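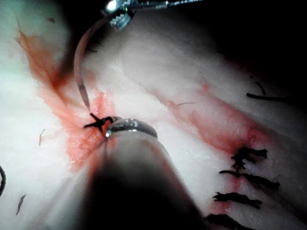

Chapter 2. Closing a Wound in Separate Stitches

A wound can be closed with one running thread or with many short ones, each tied and cut by itself. This chapter takes up the second method. Each stitch holds alone, so a knot that slips does not loosen its neighbors. The curved needle is clamped in the jaws of the holder, and the tied stitches form a column along the red line, their ends cut short. Spacing is covered in Section 14.

Tying comes next – the thread is looped around the tip of the instrument before the knot is drawn down.
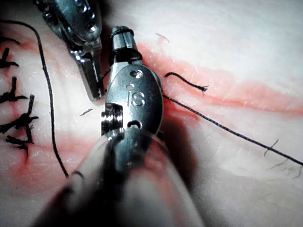

Ebuka Onuoha tells beginners to pull a knot only until the edges meet, and to leave it there. Tighter thread, in Onuoha's view, does more harm than a small gap.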